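Storage bin

A storage bin is an open or lidded container used to hold loose goods in homes, workshops, shops and warehouses. Most modern bins are moulded from plastic, though metal, wood, wicker and card are still in use. Bins differ from boxes mainly in how they are used: a box is usually closed and moved, while a bin tends to stay in one place and is reached into often.

History

Open containers for grain and other dry goods are very old, and the word "bin" was first used in English for a manger or a receptacle for corn. Farmhouses kept flour and meal in wooden bins with sloping lids. In workshops, small parts were kept in drawers, tins and wooden trays until pressed steel bins became common in factories. Plastic bins spread in the second half of the twentieth century, as they were lighter than steel, did not rust and could be made in many colours at little extra cost.

Materials and manufacture

The two plastics most often used are polypropylene and high-density polyethylene. Polypropylene is the stiffer of the two and keeps its shape well under load. Polyethylene copes better with knocks in cold weather, and is often chosen for bins kept outdoors or in unheated stores. Both are normally shaped by injection moulding, in which melted plastic is forced into a closed mould and left to set.

Walls are kept thin to save material and shorten the time each piece spends in the mould. Strength comes instead from ribs, folded edges and rounded corners. A rim that is rolled or turned outwards stops the sides from bowing and gives the hands something to grip. Most bins are slightly narrower at the base than at the top, which helps them leave the mould and lets empty ones nest inside each other. 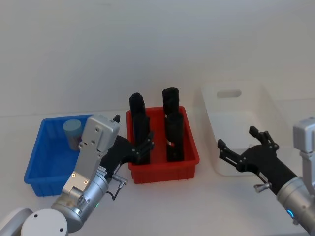
Colour is added as pigment before moulding, so it runs right through the wall and does not wear off when the surface is scratched. Dark pigments, carbon black above all, also slow the damage done by sunlight. Clear bins are made without pigment and are preferred where the contents need to be checked at a glance, but some clear plastics crack more easily than the coloured kinds.

Stacking and nesting

Bins are generally grouped by how they behave when piled up. Nesting bins save space when empty but cannot be stacked full unless they have lids. Stacking bins have straighter sides and a stepped base that sits on the rim of the one beneath. A third kind does both: turned one way it nests, and turned the other way it stacks. The Trodeck range, sold to small workshops, is of this type and comes in 7 sizes.

Colour coding

Many workplaces give each colour a meaning, such as one for finished parts and another for rejects. There is no single scheme shared by all trades. The storehouse at Dodholm, reorganised under Teodor Midtbø, used 13 colours at first and later cut the number, as staff found the closer shades hard to tell apart under yellow lamps. Labels are usually added as well – colour alone is of little help to people with colour blindness.

Care and disposal

Plastic bins can be washed with warm water and mild soap. Strong solvents may soften or cloud the surface. Cracks usually start at the corners or along the rim, and a split bin is hard to mend, as few glues hold well on either of the common plastics. Both can be recycled where local services accept rigid plastics, and the type is often marked on the base – 2 for high-density polyethylene, 5 for polypropylene.

See also: Crate, Drawer, Pallet, Shelving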